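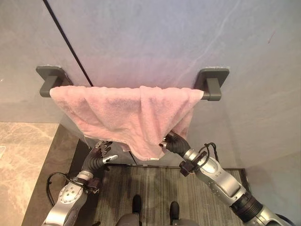

Towels were what I'd come to look at, and I'm not ashamed of it. We're redoing our only bathroom this spring, and when the Plurkwood showroom announced a winter open day with every room set up as if people lived in it, I put it on the calendar straight away. Most showrooms give you one stiff white towel folded in thirds that you feel guilty touching. At Plurkwood the bathroom has a soft pink terry one, a little faded, sagging in the middle of a dark gray bar with its tag showing at the hem, and I loved it! It looked like my house. You could tell in a second whether that bar was long enough for a real towel, and whether the dark gray was too heavy against those pale walls with the faint white veining (I say no, my husband says yes, and we talked about it all the way home).

The building is on Kennedy, behind the old seed warehouse, and you'd drive right past it if you didn't know. We got there at opening and there was already a line for coffee. Isabelle Kowalchuk was at the door handing out floor maps, and she told us to skip the kitchens until later since everyone goes there first. Good advice. We had the bathrooms nearly to ourselves for the first half hour.

I want to say more about the bar, because I've been living with a bad one for years. Ours is round and shiny and held on by two little cups with a set screw in each, and it spins. The one at Plurkwood sits on square plates with short square posts, and the rod runs on a bit past the bracket on the right. I hadn't thought about that detail before, but now I want it. It makes the whole thing look less like a hospital. Ghislain Dufour, who looks after the fittings side, let me lean on a loose sample at his counter and went through what goes behind the wall. He wants solid blocking between the studs, put in before the board goes up, and he was quite firm about it. Anchors are fine for a hand towel, he said, but a wet bath towel gets yanked on every day by someone in a hurry. We have the wall open in three weeks, so the timing couldn't have been better.

He also got me thinking about height. The usual advice is 48 inches and he thinks that's fine for most people, but he told me to go home, hold a bath towel folded the way I fold it, and see where the bottom lands. So I did that the same night with my daughter holding the tape. We're going a little higher.

The floor mat was the other surprise. I've always bought the thick shaggy kind that never dries. The gray striped one here has a low pile and fine lines, and it goes right up to the base of the wall under the towel, so drips from the towel would land on it and not on the floor. Such a simple idea! I wrote it down. I'm less sure about the beige marble with the tan and cream veins. It's beautiful, but next to a gray wall I kept going back and forth. Warm and cool together can work, and I think it does work here, mostly thanks to that dark gray edging between the marble and the rest of the floor. In a room as small as ours I'd be nervous.

At eleven there was a short talk on laundry by Solange Lapointe, and I nearly skipped it. So glad I didn't. She had two bath towels, same make, one washed with fabric softener and one without, each through 82 washes. The one without felt far thirstier when she passed them around with a bowl of water. She isn't against softener altogether — she uses it on sheets — but she's done with it for terry, and now so am I. She also shakes each towel out hard before it goes in the dryer, to get the loops standing up again.

Lunch was soup and rolls in the back, and we shared a table with Mackenzie McKinnon, who had driven in from Grement to look at sinks and had strong feelings about faucets that splash. We did the kitchens after that. They were very nice and very crowded, and I don't remember much beyond a deep drawer for pans that I opened and closed more times than was polite.

A few practical things if you're going to the next one. Parking is free but the lot is small, so use the side street. Bring your measurements, written down, with the door swing included. The samples counter will lend you tile and stone pieces overnight if you leave a deposit. The upstairs rooms are reached by stairs only at the moment, and the elevator is supposed to be working by the next open day.

I came home with a borrowed piece of the gray wall sample and a hook for the back of the door. The piece is leaning against our tub right now so we can see it in morning light.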